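Chapter 6
Packing and Storing Small Goods

In this chapter you will learn to:
Sort small goods by shape, weight and how easily they break
Choose between a fitted case, a divided box and loose fill
Pack stemmed glassware so that the stem carries no load
Write a contents label that another person can use

Most homes and shops own more small goods than large ones. A sofa or a table is moved a few times in its life. Game pieces, glasses, cutlery and hand tools are taken out and put back again and again, and most of the damage they suffer happens in those few minutes. A glass that has survived years of dinners is chipped on the way to the shelf. A set loses one piece and can no longer be sold or used as a set.

Chapter 5 dealt with furniture and other large items, where the main concern was lifting. With small goods the main concern is contact. Pieces touch each other, touch the walls of the container, and shift when the container is tilted. Good packing controls these contacts.

Fitted cases

A fitted case is made for one kind of item. The tray holds the pieces in rows or pockets, and the lid is often padded so that it presses lightly on the contents when the latches are closed. Poker-chip cases, flatware chests and drill-bit boxes all work on this principle. A fitted case protects its own contents well and protects other things badly. The space left under the lid is small, and anything extra placed there takes the full pressure of the lid.

Before closing a fitted case, check three points. The rows should lie flat in the tray. Nothing should stand higher than the rim unless the lid is shaped for it. The latches should close without force.

Stemmed glassware

A stemmed glass has a bowl, a stem and a foot. The rim of the bowl and the stem are the weak parts. The glass is also top-heavy, so it tips easily when it stands among other objects. Wrap the stem first until it is nearly as thick as the bowl, then wrap the whole glass, and set it upright in its own cell of a divided box. Hard goods such as chips, dice or cutlery belong in a separate container.

Case study: the Mosex stockroom

Mosex rents out tableware and game sets for parties. Returned goods are unpacked onto 2 benches, one for glass and one for everything else. In November the shop changed to divided boxes with 6 cells for wine glasses and kept the chip sets in their own cases. Staff now fill in a label for each container, listing the contents and the date packed.

Figure 6.1 A stemmed glass held almost sideways over the tray of an open poker-chip case. The lid has a quilted foam lining.
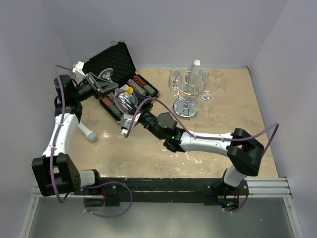 6.1 Sorting Before You Pack

Begin by clearing a flat surface larger than the container you plan to fill. Place the goods on it in groups, with breakable items farthest from the edge.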